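How to fold towels so they stay flat on the shelf

By Hacer Eren

I learned to fold towels from my mother, and then I learned it again when I worked for one summer in a guest house in Mudgway. The second way was better for small shelves, so I want to explain it. You need only a flat surface and a dry towel. A table is best, but the top of a washing machine is also possible if your towel is not too big.

Before you begin

Check that the towel is completely dry, also in the thick border. I touch the border with the back of my hand, which feels damp more easily than the fingers. If I have doubt, I hang it for 40 minutes more.

Shake the towel two times, holding it by the short side. The pile stands up again and the corners come out by themselves.

Step 1. Lay it flat

Put the towel down and smooth it from the middle to the sides with your open hand. Do not pull on the corners, it makes the edge wavy. If your towel has a woven pattern of small cells, like my green one, you have some luck: the rows show you where straight is. I look along one row and turn the fabric until the row and the border go in the same direction.
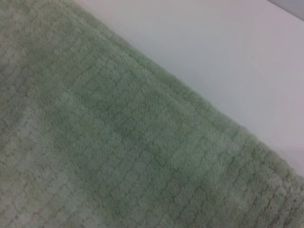
Step 2. Fold the long sides

Take one long side and bring it a little past the middle. Then bring the other long side over it, so that you have three layers. Press softly with the forearm. If you press hard, a thick towel only jumps back when you lift your arm.

Step 3. Fold from the ends

Bring both short ends to the middle, but leave a gap of about 8 centimetres between them. The gap is for the thickness of the last fold. Without it the towel becomes round like a loaf and falls over on the shelf. Now close it like a book.

Put it on the shelf with the closed fold to the front. My neighbour Signe puts hers the other way, and she has to take out half of the pile each time she wants one.

Drying on a rod

If you have no space for a folding rack, a straight thin rod between two supports is enough for hand towels. Wipe it with a cloth first — dust makes a grey line on light fabric, and it takes more than one wash to remove.

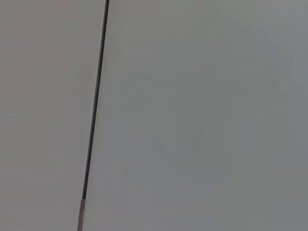

Hang the towel with one side a little longer than the other, so the two borders do not lie on each other. Turn it once when the upper part feels dry. In June I can do this in the morning and fold in the afternoon, but in winter I leave it until the next day.

Do not use softener every time. The pile becomes slippery and the folded towels slide from each other. I use it every third or fourth wash, and half of the cap.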